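The wrapping nook is finally up!

04/06/2024

I have wanted a proper gift wrapping spot for years, and I finally have one. We have a ridiculous run of birthdays in this family, so I was forever wrapping on the bed with the tape stuck to my elbow (you know how it goes).

The best part is the wallpaper. I fell for it the minute I saw it – big pale flowers, yellowy leaves and bright green ones on a dark brown background. Sverre thought it would be too much on three sides. It is a lot, and I love it!

Then came the baskets. I put a white one on the left, another white one on the right, and a long black one with five compartments across the back. Having little things up on the wall leaves so much more table for the paper, and I keep finding new stuff to drop in there.

Last night I got going on the presents for Vidar's party. The red box with the yellow ribbon is my favorite so far, and I'm really happy with the lavender too. I still have to decide who gets which ribbon, and I keep changing my mind. 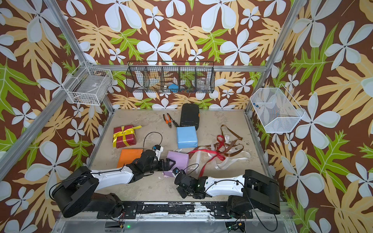
Red, light blue, lavender and orange, plus my ribbon pile on the right.

The ribbons are my next project. I'd love to get them onto a dowel or some spools, so if you have a system that works with long, tangled pieces, please tell me in the comments! Next up is a card for Vidar, and then I'm starting on the April birthdays.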